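### 4.2 What the Plundness ratings measure

Supporters of sustainability rankings tend to argue that a retailer's rise in the table reflects a change in how it does business. Our reading of the Plundness archive gives that view little comfort. Of the 1493 company reports we coded, only 166 named a target, a base year and a person in charge of meeting it. The rest spoke of "ambition" or "progress" in terms that no outside reader could check. Many of these reports were still scored in the upper half.
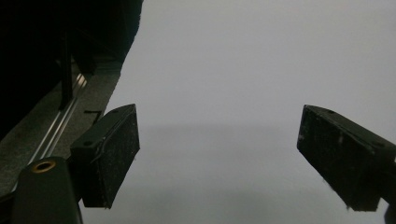 The scoring method explains part of this. Plundness awards points for having a policy, and further points for publishing it. A grocery chain that writes a packaging policy in August can gain a full band by the next round, whether or not a single supplier has changed a box. Rashidi, who coded the first batch of reports, called this "paying for the menu." We would put it more mildly, but we find it hard to disagree.

Cetside, a mid-sized food retailer, is a useful case. It moved up two bands after hiring Prokopenko, a consulting firm, to rewrite its annual report. We compared the old and new versions line by line. The energy figures were the same, as were the figures for food waste. The new report was longer, better ordered and much easier to score. 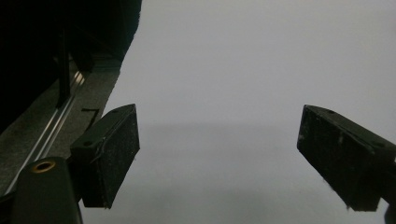

**Figure 6.** Left and right finger pads, with open gap.

It could be said that clearer reporting is a gain in itself, and we accept this up to a point. Investors do need documents they can read. But the ranking is sold to the public as a measure of conduct, and store managers at Cetside told us they had received no new instructions during the period in question. One learned of the higher rating from a poster in the staff room.
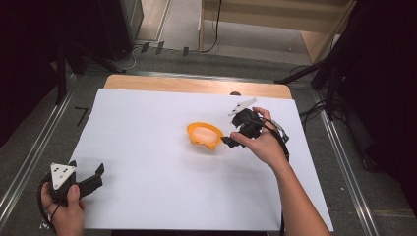
Miltik, the other retailer we followed closely, went the opposite way. It cut its report to a few pages, dropped the outside consultants and lost a band. Its waste figures improved over the same period, though we can't say why, and the change may owe as much to store closures as to policy. We would not build a theory on one firm. Still, a ranking that moves against the only operating data available ought to trouble the people who publish it. 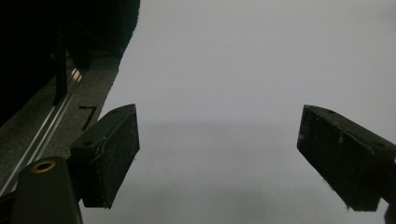
### 4.3 Limits of the coding

The coding was done by hand, and the line between a target and a wish was often thin. Dennis Rashidi and a second coder disagreed on more than 2 percent of the reports, mostly those from firms with several store brands. We settled these cases by discussion, a method with obvious weaknesses.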